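Research > Language and Perception > Working Papers > Everyday Words for Gray

4. What People Call Gray, and When They Stop

4.1 The card sort

We came to gray late in the project, after the long work on blues and greens described in Section 3, and it quickly became our favorite part. Gray has almost no hue to argue over. A speaker who wants to tell one gray from another has to lean on lightness, on small hints of warmth or coolness, and on a stock of borrowed words (slate, ash, dove, smoke, pewter) that everyone seems to know and few people use in the same way. That makes it a wonderful place to watch word choice at work.

The cards were 200 matte samples from the Trumine paint range, trimmed to the same size and stripped of their printed names. We asked 103 adults in Ultmont and Drekerthorpe to go through the stack one card at a time and say what they would call each color "if you were telling a friend over the phone." No list of words was given. A speaker could pass on any card, and could go back and change an answer until the session ended.

Ultmont is a river town with a large covered market. Drekerthorpe lies on the coast, with a harbor and a good deal of fog. We had hoped for a difference between the two, and Section 4.4 takes up the one we got.

4.2 Light, pale, dark

By far the most common way to name a gray was to put a plain lightness word in front of it. "Light gray" and "dark gray" came out of every speaker's mouth at least once. "Pale gray" was more interesting. Speakers who used both "light" and "pale" tended to keep "pale" for samples that looked washed out or a little chalky, and "light" for samples that were simply high on the scale. When we asked them afterward whether the two words meant the same thing, most of them said yes. Then we handed them two cards they had just named differently, and the conversations that followed were a joy to transcribe. One speaker from Drekerthorpe held both cards at arm's length and decided that the pale one "used to be something else."

"Medium gray" hardly appeared. Speakers in the middle of the scale said "gray" and stopped there, or else they reached for an object: the sidewalk, a pigeon, the inside of an old saucepan. We had not expected so many pigeons.

The lower end of the scale brought out the most disagreement. The same sample could be "dark gray" to one person, "charcoal" to the next, and "black, but tired" to a third. Older speakers in both towns held on to "charcoal" across a wider band. Younger speakers moved to "black" sooner, and several of them treated "charcoal" as a word for clothes only.

4.3 Navy next door

A dark gray with a trace of blue in it sits right beside navy, and the border between them is lively. We had included a run of these samples on purpose. In the first pass, speakers were quick and sure of themselves. In the second pass, with the stack reshuffled, 65 of the 103 speakers moved at least one card across the line, most often from navy to gray. The card that came just before seems to matter a great deal here. After a warm gray, the same sample was called blue; after a strong blue, it was called gray. This is ordinary contrast, known from a very large body of earlier work, but it was still exciting to hear it happening in casual talk. One speaker caught herself in the middle of a word and said "na — no, gray, dark gray, sorry."

She had nothing to be sorry for. The two names overlap, and a speaker who hesitates there is reporting that overlap faithfully.

4.4 Fog and slate

The difference between the towns came down to two words. "Fog" was offered freely in Drekerthorpe for the lighter cool grays and was close to absent in Ultmont. "Slate" ran the other way. Both fit what a person sees when walking to work in those places, since the older roofs in Ultmont are slate, but we would caution against making too much of it. Several of the Drekerthorpe speakers were related to one another, and a word can run through a family as easily as through a town. A third site at Simões, planned for July of next year, should help. The place has neither slate roofs nor much fog, and we are very curious to find out what its speakers will reach for.

4.5 From cards to things

A card is flat, evenly lit and alone. Most grays in daily life belong to something, and they come in company. A box has a bright side and a dim side, and people still call it one color. A short follow-up on this is under way, using objects on a kitchen table, and the early talk is rich. Speakers given several gray things at once start grading them against each other right away. They drop the fancy words almost completely and go back to "light," "pale" and "dark," sometimes with "-er" on the end. "Slate" and "dove" seem to need a color to be alone.

Rendered pictures raise the same issue, with shading laid over every surface. Figure 2 has a dark gray tabletop, a light gray arm standing on a dark navy pedestal, and a pale gray angled block, with a black arm reaching over the middle of the table. Several of the terms discussed in 4.2 and 4.3 are there in a single frame.

Figure 2. Grays, navy and black together in a computer-rendered workspace.

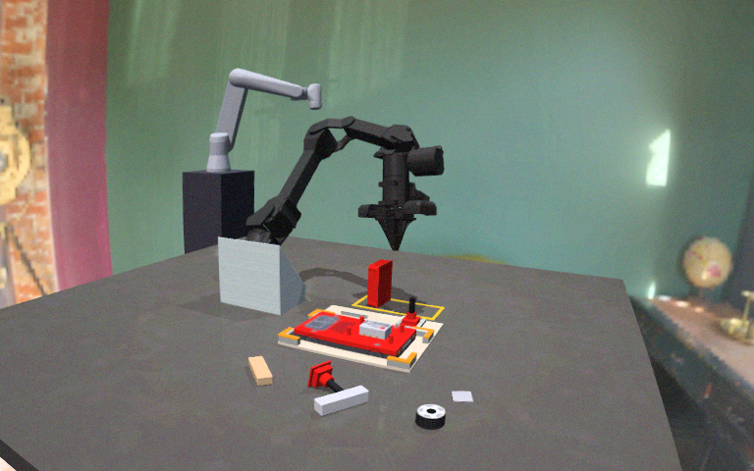

Reader comments

paintbox_ed
Loved this section. I mixed house paint for years, and customers would bring back a navy swearing it was gray. Did you control for the light in the room? In a shop it makes all the difference.

Lesego Mthembu (author), 9/2/23
Thank you! Yes, the same lamp and the same tabletop cover in both towns, with the blinds down. The details are in Section 2. I would love to hear more about the returned navies.

Marrowfat
My grandmother said "mouse" for anything between light and dark. Did that come up at all?

Lesego Mthembu (author)
It did, from two speakers in Ultmont, and both used it only for the warm ones. The full word list will go up with the Simões data.

tidewrack
Drekerthorpe born and raised. We do say fog. My sister says "haar" and gets laughed at for it.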